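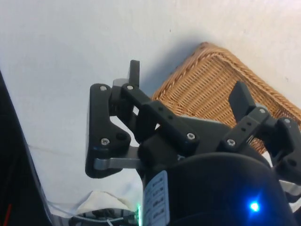 Section 3: Installing the Game and Setting Up Your First Save

This section covers installing Endutby from the disc or the Pamance launcher, creating a profile, and moving a save from the demo. If you have already installed the game and only want to change the controls, go to Section 4.

Before you start

You need a Pamance account and an internet connection for the first launch. After that, the single-player campaign can be played offline. Co-op always needs a connection.

Close any other game that is running. Downloads in the launcher slow down while a game is open, and on older machines the installer may stop and ask you to free up memory.

The save format changed in March. Saves made in the closed test before then cannot be loaded. Demo saves are fine.

3.1 Installing from the launcher

1. Open the Pamance launcher and sign in.
2. Select Library, then Endutby.
3. Click Install. Choose a folder or leave the default.
4. Pick your voice language. Text languages are all included, but each voice pack is a separate download.
5. Wait for the bar to reach the end and the button to change to Play.

Note: The button may read Ready to Play before the download is complete. This means the prologue is available. You can play as far as the Binley gate, where the game will hold you at the loading screen until the rest has been downloaded.

3.2 Installing from disc

1. Insert disc 1. If the installer does not open by itself, open the disc in your file browser and run Setup.
2. Enter the code printed on the card inside the case. Letters can be typed in upper or lower case.
3. Insert disc 2 when asked.
4. When the installer closes, start the launcher and let it download the day-one update.

CAUTION: Do not eject disc 2 while the message "Writing archives" is on the screen. If the installation is interrupted at this point, delete the Endutby folder and start again from disc 1. The Repair option does not fix a half-written archive.

If you see error 3952, the drive has lost contact with the disc. Clean the disc, close the tray and click Retry. If the error comes back, cancel the installation and enter your code in the launcher under Redeem. You can then download the game as described in 3.1.

3.3 Creating a profile

1. Start the game. The first launch takes longer than usual while shaders are prepared.
2. Enter a profile name. This is the name other players see in co-op, and it can be changed later in Options.
3. Set the brightness so the left symbol is barely visible and the right symbol is clear.
4. Choose a difficulty: Traveler, Warden or Old Road.
5. Choose a save slot.

You can move between Traveler and Warden at any camp. Old Road can only be selected at the start of a new game. You may drop down from it later, but you cannot go back up in the same slot.

Note: Each slot keeps one manual save and two autosaves. The game autosaves at camps, when you enter a town, and before a boss. It does not autosave when you quit, so save at a camp first or you will go back to the last checkpoint.

3.4 Bringing over a demo save

The demo ends after the ferry crossing. Your level, your gear and any choices made in conversation with Captain Demchenko carry over. Coins are capped at 2000, and anything over that is removed when the save is converted.

1. Make sure the demo and the full game are installed under the same account.
2. In the full game, select New Game, then Import.
3. Select the demo profile and click Convert.
4. Check the summary screen. If the level or character name is wrong, press Back and choose a different profile.
5. Click Confirm and choose an empty slot.

CAUTION: If you choose a slot that is already in use, the save in it is replaced. The game asks once, and there is no undo.

Your demo save is not deleted. You can convert it again into another slot if you want to try the ferry choice with a different build.

3.5 Cloud saves

Cloud saves are off by default. To turn them on, go to Options - Account - Cloud and select Sync. The first upload happens when you exit to the title screen.

If you play on two computers, wait for the cloud icon to stop turning before you shut either one down. When the two copies don't match, the game shows both with their play time and asks which one to keep. Read the play time before choosing - the newer save is not always listed first.

Old Road saves sync in the same way, but you cannot use an older cloud copy to bring back a character who has died.

3.6 If the game does not start

- Update your graphics driver and restart the computer.
- In the launcher, open the Endutby page, click the gear and select Verify Files.
- Turn off any overlay from a recording program.
- If you get a black screen with sound, press Alt and Enter to switch to windowed mode. Set the correct resolution in Options, then switch back.

If none of these work, send a ticket from the Support tab in the launcher. Attach the file named launchlog from the game folder and say whether you installed from disc or by download.

Section text by Nayeli Ochoa. Last revised 08/12/2018.

Next: Section 4, Controls and Camera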